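Esberg
Wednesday, early evening

Thread on printed summer shirts: folding, hanging, and what storage does to a placket. Mostly notes to myself after sorting the wardrobe for June.

1/ Starting point: 41 short-sleeved shirts, one rail 1,543 mm long. Allow 40 mm per hanger and the rail holds 38. So three shirts have to go in a drawer, or three have to leave the house.

2/ The floral one is my test garment. Thin fabric, large print, soft collar. It shows every crease at the neck and hides them nearly everywhere else. 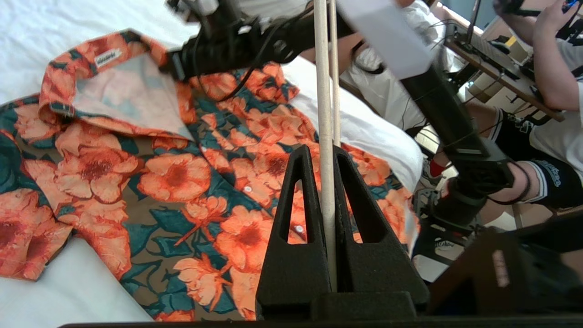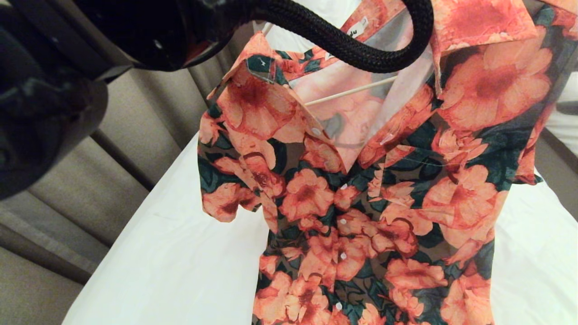

Same shirt in both, laid on white. Small white buttons, label at the neckline.

3/ Collar first. An open collar on thin cloth has little to hold it up, so it folds back on itself and shows the underside. Press the underside, working from the points towards the middle, then turn it and press the top lightly.

4/ Large prints are useful if you dislike ironing. Creases up to a few centimetres long get lost among orange petals and dark leaves. On a plain pale shirt the same crease can be seen from across the room.

5/ Hanger goes in from the hem with the buttons done up, or through the neck with the top two undone. I use the second method only on soft collars. Forcing a wide hanger through a closed neckline pulls the top buttonhole out of shape.

6/ Hanger width matters more than hanger material. Mine are 372 mm across. Measure the shirt from shoulder seam to shoulder seam and choose a hanger 20 to 30 mm narrower. Any wider and you get a bump at the top of each sleeve.

7/ Tsion Wolde asked whether to button all the way down before hanging. Top button, third button and bottom button. The front edges then hang level and it takes a few seconds. All of them if the shirt is going in a suitcase.

8/ Lay the shirt flat before it goes on the rail. A clean sheet over the bed will do. Smooth the front from the placket outwards, pull the hem square, straighten the sleeves. Most of what I used to iron out comes out at this stage.

9/ Drawer method for the three that don't fit: face down, sleeves in, sides to the middle, then fold up from the hem in thirds. Mine finish at 169 mm deep, which suits a Palska drawer divider with a little to spare.

10/ Masanobu Oshima rolls his. I tried it for a month. Rolling is fine for the body of the shirt and bad for the collar, which came out flattened on one side every time.

11/ Correction to 9: the divider is the Gilchrist one. The Palska is shallower and I returned it.

12/ Final count after the sort: 38 on the rail, two in the drawer, one to Seraina Leitner, who has wanted the striped one for years. The floral stays. It goes at the left-hand end, where the door doesn't catch the sleeve.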